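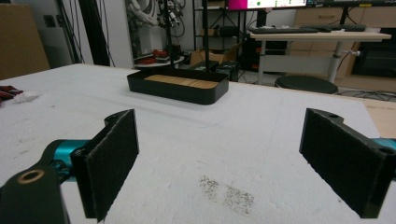
Bench 2: Tie Rack and Tray

Gallery page by Edgars Rebane, Prustow workroom
Posted 2022-05-29

The pictures on this page cover one item from the accessories list: a small black rack on a tray base, used for hanging a necktie. The rack is filed under Poretti in our index, number 16. The tray has a low raised rim and a light insert that keeps small items from sliding on the dark base. Cuff links, collar stays and a folded pocket square all fit in it.

Ties are stored rolled at Florport and hung at Prustow. Hanging takes more room but lets creases drop out of the fabric. A tie left in a heap on the bench holds its folds longer, and silk is worse than polyester in this respect.
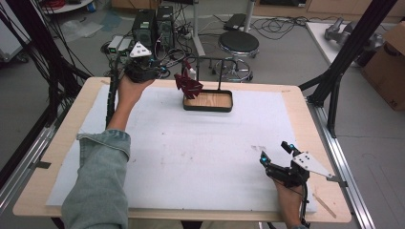

RACK AT THE FAR END OF THE BENCH

White sheet over a light wood tabletop, with the tray set at the back. The dark red cloth is up on the rack and hangs over the left end of the tray. The sheet has picked up gray scuffs and will be replaced in July. Sheets are cut to leave a border of bare wood for tools and offcuts.

The rack stays at the far end so that the front of the bench is free for folding. For a tie, the order is the same each time – narrow end through first, wide end to the front, then even out the two lengths. A tie that slips should go back on closer to the middle.
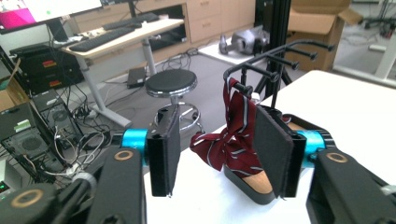
Spacing matters more than the number of ties. Stripes on the diagonal show a twist at once, and a bunched tie should be lifted off and laid over again before anything else goes next to it. Pulling on the wide end only tightens the bunch.

The Shojaei rack, number 50 in the index, has its own page.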